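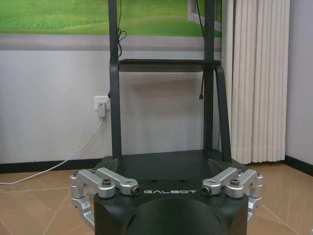 Stop-Motion and Camera Department

Jadex Mark 2 Tabletop Rostrum Stand

OK, this is the one I've been bugging everybody about. The Jadex Mark 2 is an overhead camera stand for cutout animation, paint on glass, sand, and pretty much anything else you push around flat under a lens. I shot the whole middle section of Mornen on one of these in March — 3,701 frames, mostly torn paper and a lot of tea-stained tissue — and the column never sagged on me. My old stand sagged if you looked at it too long!

The column is steel and bolts through the base, so you can't just clip it to a desk and hope. You raise and lower the camera with a hand crank on the right side (sorry, lefties, it doesn't swap over) and there's a lock below the crank that you really do want to tighten before every take. I like the crank a lot. It's slow, and slow is good when you're doing a push-in a hair at a time. There's a scale down the front of the column, and I mark my start and end points on it with masking tape.
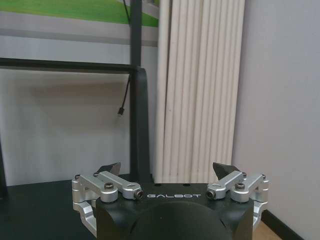
Black housing and brushed aluminum links.

What comes with it: the base, the column, the camera plate, two glass levels with felt-lined holders, a pair of registration pegs and the Allen keys. Lights are separate. So is the capture software, and any laptop that runs Aten will be fine. I've used it with a mirrorless body and a 50mm macro, and with a heavy old DSLR that I wouldn't put on most tabletop stands. If you're using a long zoom, watch for the barrel creeping. A strip of gaffer tape across the zoom ring sorts that out.

The glass levels are the fun part. Put your background on the bottom one, your puppets on the top one, and you get real soft focus behind your characters without doing a thing in post. Clean both sides before you start, then clean them again, then turn on the lights and find the fingerprint you missed. 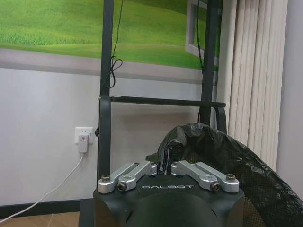
Can I shoot on three glass levels with this stand?
You can, with the extra level kit, though you'll need a wider lens or a higher camera position to keep the bottom layer in view.

Viola Fabbri used our demo stand for her sand short and asked me to mention the edge trays, which I'd forgotten were even an option. They catch what falls off the glass. Get them if you work with sand or salt. I skipped them once and I'm still finding sand in the crank.

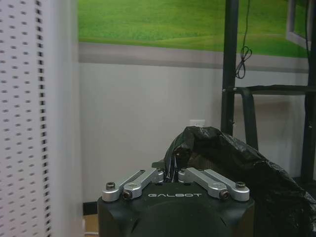 Puppet arms for the top glass are sold separately, and I'd pick up at least one pair. They hold a small prop just off the surface so you can animate something floating or flying, then paint out the support later. If you're making your own, flat bars with rounded ends and a groove along the length, like the silver ones in the photo, are a nice shape to start from. Sand off any shine before you shoot, or every little highlight will flicker from frame to frame. I use matte black paint on mine and touch it up when it chips.

Rental is $200 a week with the two glass levels included, and we keep one stand set up for tryouts. Bring your own camera and a bit of artwork if you want to see how it behaves. Edge trays and the extra level kit were back in stock as of June 19, 2018.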